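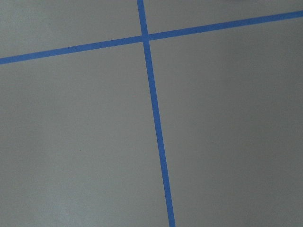
14 May 2019

Bench layout, gray table

Retaped the gray table this morning. The old lines had been down since January and the edges had gone furry from sleeves and cleaning cloths. Peeled everything, wiped the top with the mild cleaner, let it dry while I did the email, wiped it again with a plain damp cloth. There was a line of glue left along the old long strip, mostly at the door end. Citrus remover took it off but left a shiny patch for a while, so I washed that part again with soap and water. It looks the same as the rest now.

Tape is the blue painter's tape from the second drawer. We have three part rolls left in there and one of them is bad (dried out, splits down the length when you pull it). I have written OLD inside the core of that one. Please use it for labeling boxes and leave the good ones for the tables.

Layout is the plain cross. One long strip going away from the front edge, one strip across it toward the back. The crossing is set toward the back on purpose. Most of what we do on this table happens in the two front fields, and with the cross in the middle we kept running out of space for trays on the near side and had a lot of table at the back that only collected pens.

How I did it, for whoever does it next:

Mark the front edge and the back edge with pencil dots, then stretch a string between them and tape the ends of the string down over the sides. Lay the tape along the string in one pull. Don't press as you go. Get the whole length sitting where you want it, then press from the middle outward with the flat of the plastic scraper. I lost the first attempt by pressing the near end hard and then finding I was off by a finger's width at the far end. Pulled it up and started with fresh tape.

For the cross strip I used the big square against the long strip and made pencil dots on both sides. Same thing again, one pull, then press. The second strip goes over the first. I thought about cutting it so there would be no double layer, but the knife would mark the table and the step is so small that a sheet of paper slides over it without catching. The crossing is a bit darker where the two layers sit on each other, and I like that as a center mark. No need to draw one on.

Don't use the knife on this surface for anything, please. Tear or scissors only. Ends are folded over the edge of the table and pressed underneath.

What the fields are for

Front left: things coming in. Unopened, unlabeled, whatever has not been looked at yet.

Front right: the thing being worked on, one at a time. If you need to stop halfway, put a note on it with your initials.

Back left: finished and labeled, ready to go back on the shelf.

Back right: tools for the job in hand. The back fields are shallow, so long tools need to lie parallel to the cross strip.

Dilek Dönmez asked last week whether we should write the names of the fields on the tape. I would leave it bare for now. We wrote on it last time and the marker came off on everyone's forearms, and then we changed our minds about two of the fields and had to strip it anyway. I have put a paper copy of the list above on the side of the cabinet at eye height. If we still agree with it in a month we can print proper labels.

Order of work for the sample boxes

This is the reason for redoing the table now. We have the Dellent boxes to go through, 26 of them, and then the loose swatches from Mivance that came in the big carton. Boxes first. Each box gets opened in the front right field, contents checked against the sheet in the lid, damaged pieces pulled, new label on the short end, then to the back left. When the back left is full, stop and shelve before opening another. It is slower if you do it that way, I know, but in January we had stacks on the floor and two boxes got each other's lids. It took most of an afternoon to sort that out.

The sheet in the lid is sometimes the old form. The old form has the finish code before the color code and the new one has them the other way round. Copy the codes onto the new label in the new order. If you can't tell which form it is, look for the small line of print at the bottom. The old form doesn't have one.

The swatches are a bigger job. The packing list says 2,000 pieces. I would not try to check them all on this table. My suggestion is to pull one bundle from each layer of the carton, check those, and only go further if something is off. Dilek disagrees and would prefer to go through the lot. We should settle that before the carton is opened.

Tried a dry run with one Dellent box after lunch, just to see if the fields are big enough. The box fits in the front right with its lid next to it. With the lid underneath there is room for a sheet of paper and a hand as well, so lid underneath. Labels are better stuck on before the contents go back in, while you can still hold the box from the inside.

Notes on the surface

The matte gray is good for looking at color and bad for fingerprints. Hand cream shows. If you have to handle the pale samples, wear the cotton gloves. I counted on finding a fresh pack in the drawer and there was only an open one, so gloves go on the order list.

White paper on the gray is easy on the eyes. Black samples are harder. For those, put down a sheet of the cream card from the Braler pack first and work on top of that. Take the card away afterward or somebody will use it as a notepad.

Don't put tape of any other kind on top of the blue. The clear packing tape pulls it up, and then the whole length has to be done again.

To order: cotton gloves, two rolls of blue tape in the same width as now, citrus remover (bottle is nearly finished), short-end labels.

To ask: Jeon still have the long steel ruler we lent them. I used string today and it was fine, but I would like the ruler back before we do the other tables. Dilek is phoning them about the card order anyway and will bring it up.

Still to do: same layout on the narrow table by the sink. That one is not deep enough for the shallow back fields, so probably only the long strip there and no cross. Measure first. The far corner of that table also has a chip in the top that needs filling before any tape goes near it.

Pencil dots on the gray table are still there at both ends of the cross strip. They come off with a soft eraser. I left them for now in case the tape shifts.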